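Section 4: Fitting and commissioning the under-sink filter

4.1 Before you begin
The Hulix under-sink filter is suitable for mains cold water only. Do not connect the unit to a hot line or to untreated tank or bore water. Installation must comply with local plumbing requirements, and a licensed plumber must carry out any alteration to fixed pipework.

4.2 Fitting the unit
1. Close the isolating valve beneath the sink and open the cold tap to release pressure.
2. Fix the mounting bracket to the cabinet wall, leaving 300 mm clear below it for cartridge removal.
3. Connect the inlet hose to the valve and the outlet hose to the filter tap. Tighten by hand, then by a further quarter turn with a spanner.
4. Insert cartridge 3861 and rotate it clockwise until the locking tab engages.

CAUTION: Do not apply thread tape to the push-fit connections.
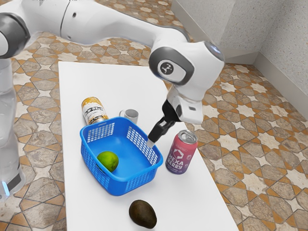 Pushpa Sengar asks whether the isolating valve should be opened fully at the first fill. It should not. Open it a quarter turn, wait until water runs steadily from the filter tap, and then open it the rest of the way.

4.3 Flushing
5. Run the filter tap for two minutes and discard the water. Grey colouration at this stage is fine carbon and is harmless.
6. Close the tap and inspect each joint with a dry paper towel. If moisture is present, close the valve and reseat the hose.
7. Record the installation month (for example, April) on the label supplied.

Note: Replacement cartridges are sold under part number 366. Cartridges from the earlier Lasa range do not fit this housing.

4.4 Extended absence
Close the isolating valve if the premises will be vacant for more than a week. Repeat step 5 on return.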